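Why Is Cardboard So Strong?

Have you ever flattened a big box and wondered how something made of paper could carry a whole pile of books? Cardboard is one of the cleverest materials in your house, and you can find out its secret with your own eyes!

Look closely at the torn edge of a shipping box. Do you see the wavy line in the middle? That wiggly layer is called the fluting. It sits between 2 flat sheets called liners. The waves make rows of tiny arches, and arches are super strong – builders have used them in bridges for ages. All the little spaces between the waves are full of air, so the box stays light. 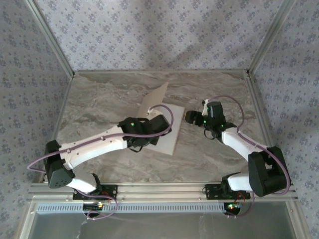 Clekville, 2026-03-07

Now for folding! A flat sheet of cardboard can't stand up by itself, but bend it along a line and suddenly it can. The line is called a score. At the Guerra box factory in Stistbridge, a machine presses scores into the sheets before anybody folds them. It can make 4,000 boxes in one shift. Wow!

Which way you fold matters too. Folding along the waves is easy. Folding across them is much harder, and the crease often comes out crooked. Try both ways with a piece from an old box and feel the difference.

What happens to boxes when we're done with them? They go for a swim! At a recycling mill, old cardboard is mixed with water until it turns into a gray mush called pulp. The mush is cleaned, spread out very thin, squeezed and dried, and then it's paper again. Greasy pizza boxes are trouble, though – oil and water don't mix, so scrape off the cheese and ask a grown-up what your town accepts.

Next time: how glue gets sticky!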